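Gircombe and the Calloway works open day

We pulled into Gircombe on the Wednesday night with a windscreen full of bugs and an esky full of melted ice. It had been a long haul up the highway, 700 km since breakfast if you count the detour for Lionel's hat (left on a picnic table, still there when we went back, thank goodness!). The plan was one slow day in town before we hit the coast, and the highlight was meant to be the open day at the old Calloway works down by the wharf.
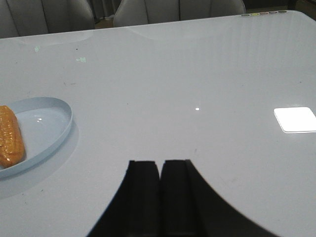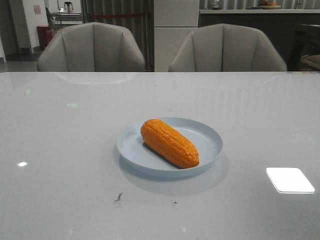 Getting there

The works are at the bottom end of the main street, past the pub and the bait shop. Parking is on the grass opposite and it fills up early, so we left the van at the caravan park and walked. Twenty minutes on the flat, but take a hat, there's not a scrap of shade after the bowls club. Entry was $9 each, which got you a sticker and a map of the yard that Shivam folded into his pocket and then couldn't find for the rest of the morning.

The tour

I'll admit I only signed up for the tour to keep the peace. Old boatyards are more Lionel's thing than mine. But our guide, Amos Kincaid, was a ripper. He started there as an apprentice and he's 84 now, and he went up those slipway steps faster than any of us. He told us the yard built pearling boats first, then ferries, then not much of anything for a long while, until a mob called Brukberg took on the lease and started doing repairs again.

The big shed was my favourite bit. It smells of tar and sawdust and it's so high inside that there were swallows going in and out the whole time Amos was talking. They had a half-planked dinghy up on trestles and you could have a go with the caulking mallet. I was hopeless. Shivam was annoyingly good and got a round of applause from a family from Geraldton.

Upstairs there's the old drawing office, with the original plan chests and a window looking straight down the channel. I could have sat up there all day with a book. The stairs are steep and the rail's a bit wobbly – if your knees are dodgy, maybe give that part a miss.

Lunch on the wharf

We came out starving at half past twelve and so did everyone else. The sausage sizzle queue went right back to the gate, so we wandered along to the fish and chip van at the end of the jetty. Whiting, chips, a potato cake each, all eaten with our feet hanging over the side and a very bold seagull for company. The water's that milky green you get up this way and we saw a turtle come up twice, close enough to hear it breathe.

In the arvo Lionel went back for a second look at the engines and the rest of us took a swim at the town beach. There's a net, fresh water showers and a kiosk that does a decent iced coffee. Bliss!

If you're going

The open day is on again in May, and after that it's back to group bookings. Wear closed shoes or they won't let you into the big shed. Bring cash, too, the card machine at the gate gave up while we were in line. The caravan park was clean and friendly, though our site was right beside the road and the trucks start early. Ask for one down the back near the creek.

We're off at six tomorrow and I still haven't washed the sand out of my towel.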